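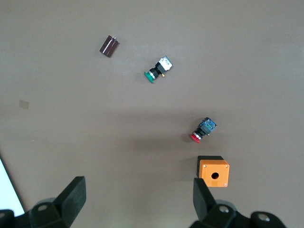 Home Workshop Kitchen Storage Tools Archive

Sorting small electrical parts with the Wornov bench arm kit: setup notes and tips

14 comments Share

The Wornov kit is a tabletop arm with a two-finger gripper, a small camera at the wrist and a teaching program that runs on a laptop. Dedton sells it to home workshops as a parts sorter. I have run it for most of August on salvaged control parts: pushbuttons, contact blocks, capacitors, lamp holders and empty enclosures. The notes below cover what makes it work better and where it falls short.

Bench surface

Use one plain color, matte if you can get it. The camera finds a part by its outline, and wood grain or old pencil marks produce false outlines. Mid-brown or mid-gray suits mixed parts best. White hides bare leads, black hides switch bodies. I tried a green cutting mat first and the arm reached for the printed grid lines.

Wipe the surface before each run. Solder crumbs count as parts.

Light

Put the lamp to the side and diffuse it with baking parchment or a frosted cover. A bare LED bulb gives each part a hard shadow, and the software sometimes centers its grip on part and shadow together. The error shows up as a finger landing to one side. If this happens with every pick, move the lamp before you touch the calibration.

Close the blinds after 4 p.m. if the bench faces west. Recalibrating for sunlight is a waste of time.

Laying out parts

Leave a finger's width of clear bench on both sides of every part. The fingers are thick, and they need room to come down before they close. Parts may lie at any angle, but they should not touch.

Keep tall parts toward the outside of the work area. An enclosure box in the middle blocks the approach to anything lying next to it, and the arm will not plan a path around it unless its height has been entered under Obstacles.

Do not tip a jar of parts onto the bench and expect the arm to work through the heap. Spread them first with a ruler.

Gripping by part type

Pushbutton switches: grip across the threaded body. The cap turns or depresses under load and the contact block can unclip. Remove the locking ring and store it separately, or leave it run all the way up the thread. A ring halfway along the thread makes the grip uneven.

Electrolytic capacitors: set force to the lowest step and grip across the middle of the sleeve. The sleeve is slick, so fit the rubber pads. Never let the arm pick one up by the leads. Discharge large ones through a suitable resistor and check them with a meter before they go on the bench. The kit has no way of knowing that a part holds a charge.

Enclosures: grip the base. Lids held by small screws can shift if one screw is loose. If the box is wider than the gripper opening, turn it and take it on the narrow side.

Loose screws and terminals: use a magnet or your hand. The gripper is not made for them.

Teaching a new part

The manual asks for 200 demonstrations per part, guided by hand. That number is for parts lying in any position. If you always lay switches on their sides, far fewer will do. I stopped at 23 for pushbuttons and the pick rate has held up well. Capacitors needed more, mainly for the small sizes.

Vary the position a little each time. Demonstrations made in the same spot teach the spot. Save after every session - the program does not save on exit, and I lost an evening of enclosure work before I found the setting.

Gripper care

Check the bolts at the finger joints weekly with a hex key. Snug is enough. Clean the pads with isopropyl alcohol and a lint-free cloth, and let them dry before use. Replace them when the edges start to curl. Dedton charges more for pads than they are worth; 2 mm neoprene sheet cut to size fits the same slots.

Service plan

The kit costs $681 without the plan. The plan adds phone support and one calibration visit a year by Bondmont, the firm that handles repairs. I used the phone line once, for a wrist cable that would not seat. The technician, Inese Šimkus, had me remove the strain relief, seat the plug and refit the relief afterward. The printed guide gives those steps in the wrong order. For a single arm in a home shop I would skip the plan and buy a spare cable.

Compared with the Rainer sorter tray

The Rainer is a vibrating tray with sized slots. It is faster for screws, nuts and washers and needs no teaching. It cannot tell a normally open contact block from a normally closed one, and it scuffs capacitor sleeves. The Wornov separates the blocks by housing color if you teach it each maker's colors, though the markings still have to be read by eye.

Known faults in the current version

The gripper opens fully on restart, so anything held at that moment drops. Keep a folded towel under the bin position.

The part list sorts by date only.

Bin labels are limited to 12 characters, and PUSHBUTTON NO becomes PUSHBUTTON N. I use PB-NO and PB-NC.

Previous: Storing heat shrink by diameter
Next: Cleaning relay contacts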